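Notebook, dye bench
Thursday, October 29, 2020

Print this page | E-mail this page

I continue with the madder bath from the last entry. The wool is the Cirov two-ply, the natural one without bleach. I weighed 200 grams dry and left it overnight in plain water with a little soap. In the morning the skeins were well soaked in the middle also, which was my problem the last time, when the inner threads stayed pale and I blamed the alum.

The mordant was alum with cream of tartar, same proportions as in the Thibodeau handout. I dissolved the two powders separately in hot water before I put them into the pot. The handout does not ask for this, but I once found white grains on the yarn and I do not want to see them again. After one hour of slow heating I let the pot cool with the wool inside.

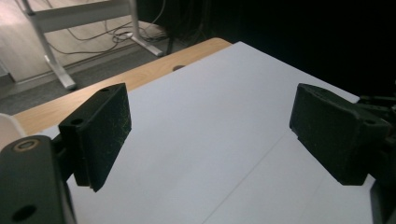 The madder root is from the new Vavley bag. It is ground more coarsely than the old one and smells more of earth. I tied it into a piece of old cotton curtain, with a loose knot so the water can go through. The first color came out yellow-brown and I was worried. After half an hour it turned to the red I know from before.

Temperature is the difficult part. I kept the bath at 64 degrees Celsius on the probe, and I stirred only when I came to read it. Above 70 the brown comes out of the root and it does not go away again with rinsing. Once the ring of the stove was too strong and I had to take the pot down to the floor tiles for a few minutes. I wrote the readings on the paper taped to the cupboard door, please do not throw it away, I still have to copy them.

Results so far:

Skein A, full bath, chalk added: a warm brick red, quite even. The place under the tie is lighter, so next time I tie in a figure eight and looser.

Skein B, second bath, same root, no chalk: orange with some pink in it. I like it more than A, but for the sample card it is too far from the recipe.

Skein C, a dip in weak iron water after the second bath: purple-brown. The hand of the wool became harsh. I think I left it too long, and the iron jar has no label with the strength, only the name.

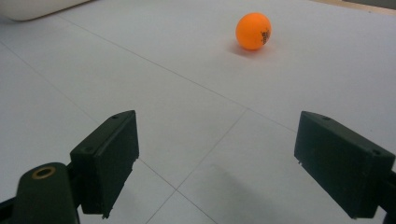
About the water. Our tap water is already hard, so maybe the chalk in bath one was too much. The rain water from the Skaltosness course gave a much softer tone, and I still have the small skein from there in my drawer. I would like to repeat A with rain water and half of the chalk. If somebody has a clean barrel at home, I can bring bottles.

For the light test I wound A and B on card strips and covered one half of each with foil. They are in the south window, behind the blind cord. Please do not turn them around.

To do:
- copy the temperature readings
- label the iron jar
- dry the used root on newspaper, it is still good for a pale pink
- order alum, the tub is nearly finished
- wash skein C again with mild soap and see if it gets softer

The third bath stays in the covered bucket under the sink until I come back to it.

Last updated: October 2020
Contact the dye bench | © Dye bench notebook | Back to top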